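The Rorkier is showing movies again

Well, it happened. Monday night at seven the lights went down at the Rorkier on Godoy Street and a movie started, and I was in the fourth row with a bag of popcorn in my lap that I had mostly eaten during the speeches.

If you're new to Prallthorpe you may only know the Rorkier as the dark building next to the shoe repair place, the one with half its letters missing. For those of us who grew up here it was where you went on Saturday afternoons when it rained, and it rained a lot. I saw my first scary movie there (I left before the end and told everybody at school I'd stayed). My sister worked the ticket booth for two summers. My parents had their first date there and still argue about what was playing.

The new owner is Mi-kyung Myung, who a lot of you know from the bakery out by the Udel bridge. She bought the building in the spring and I'll admit I thought she was out of her mind. I went in with her in March, when there was a bathtub in the lobby and I never did get an explanation for the bathtub. She kept walking ahead of me with a flashlight, pointing at water stains and telling me where the candy counter would go.

"I don't know much about movies," she told me on Monday, still wearing her apron because she had come straight from the ovens. "I know about getting people to come through a door and be glad they did. I figured I could learn the rest."

The room seats 181 now, which is fewer than it used to, and I was a little sad about that until I sat down. You can stretch your legs! The old seats had a metal bar underneath that got you right in the ankle, and I don't miss it one bit. The new ones are dark green and they came from a college that was closing its lecture hall, so some of them still have the fold-up writing tablet on the side. People were putting their sodas on them all night, and I predict every showing will begin with a small fight over who gets those seats.

The screen is new, the curtain is old. It spent years rolled up in a barn belonging to Myung's cousin, and it smells like it, though only if you're in the front. When it opened on Monday it stuck on the left side and a kid in the second row yelled "pull harder!" and somebody did, and the whole place clapped.

A fair number of you had a hand in this. The petition to keep the building from being torn down got 3,918 signatures, which is a pretty good showing for a town where it's hard to get people to agree on a parade route. The last page of it is framed in the lobby by the restrooms. I found my own name on it, and my neighbor's, and one signed only "Grandpa."

I asked Myung what she's going to show and she said a bit of everything: a newer movie on weekends, something older on Monday nights, and cartoons on Saturday mornings, with cinnamon rolls from the bakery for sale in the lobby while they last. They did not last on Monday. I got to the counter right behind a man who bought four.

There were some complaints, and I promised people I'd pass them on. Parking is bad. It was bad when I was ten and it's no better now, and the lot behind the hardware store is not open to moviegoers however many times you've gotten away with it. The sound was too loud in the first ten minutes and then a little too quiet. The women's restroom line went out into the lobby and partway around the candy counter, and more than one person suggested to me, with some feeling, that this could have been thought about before the paint went on. Myung says she heard all of it and she's working on the sound first.

The movie, by the way, was an old comedy about two brothers and a boat, and I laughed harder than it deserved. It's different with a room full of people. There was a woman behind me with one of those laughs that goes up at the end like a question, and by the middle of the movie we were all laughing at her laughing. I can't get that on my couch.

Tickets are cheaper in the afternoon, and kids under 3 get in free if they sit on a lap. The box office opens an hour before the first show. You can pay by card now, though the old cash drawer is still there and still makes that terrific noise. Myung is also looking for a couple of people to work evenings, so if you have a teenager who is home too much, send them down to the bakery before noon and tell them to ask for her.

I stayed after for a while and helped pick up cups. Out front people were standing around on the sidewalk in the cold, the way they used to, deciding whether to go home. The sign has all its letters back and it's lit up, and from the corner by the bank you can read it fine. My dad wanted me to mention that the R still flickers, and that it always did.

Next Monday's show is a western, also at seven. Get there early if you want a seat with a tablet.

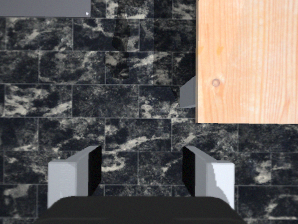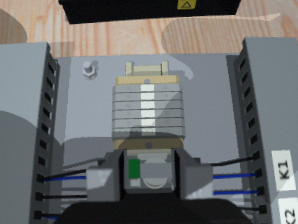

Computer renderings. First: dark marble tile with pale gray veins. Second: a gray mounting plate with electrical parts on light wood.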